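Cusiro Handheld Gripper Service Kit, reviewed after one full overhaul

Our Duvar gripper is the hand-held kind, two fingers and a wide-angle camera on a grip, used to record demonstrations for the arm in the small-parts cell. At 600 hours the manual calls for new finger pads, a cable check and a fresh camera calibration. I bought the Cusiro kit for $312 and did the work over two days in December.

The kit has two pairs of pads, a torque driver, a strain relief clip, a USB cable, thread locker and a folded calibration sheet. The driver is the best thing in it. It clicks at the right setting for the finger screws and the handle is long enough to clear the housing. The pads are a close fit and needed no trimming. The thread locker tube is tiny and mine was half dried out.

The instructions are the weak part. Step 9 refers to a clip that is shown only in the Sellis version of the manual, and the screw sizes are in a table on the back page. Read the whole thing before you take the fingers off.

After the pads are on, the camera has to be checked at several heights and angles, including well above the bench. Have a plain background for this if you can.

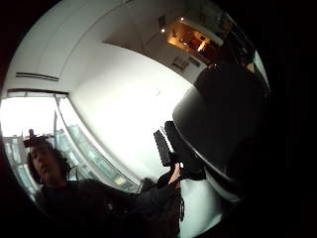

Checking the view against a white wall.

Pad wear shows up as a rotation error when the fingers close on something round. The software reports it as a single number, and mine dropped from 40 to under 10 after the change. I ran the same check on a flat part and saw no difference before or after.

Next is the table test. You put a few ordinary things out, pick each one up and set it down, and the software compares the recorded path to the camera track. Use objects of different shapes.
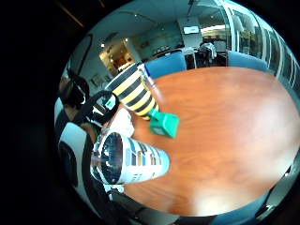

Shiny surfaces gave me some trouble. The tracker lost its place twice over a glossy tabletop, and turning down the exposure fixed it. Cusiro mentions this on its support page but not in the printed booklet.

The cable is my main complaint. It is stiff, it keeps its coil, and it pulls on the grip when you reach to the side. I went back to the older Cordeiro cable after the first day. The strain relief clip fits both.
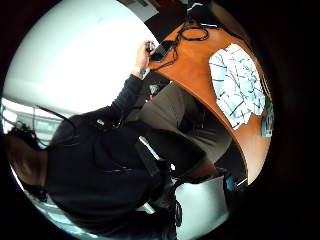 Arm raised, cable coiled on the desk.

Total time was five hours, including one restart when I skipped the zero step. The gripper has run for two weeks since then with no dropped recordings. Replacement pads alone are order number 1008, and if you already own a good torque driver I would buy those and skip the rest. If you don't, the kit is fairly priced.

Four stars. It loses one for the cable and the booklet.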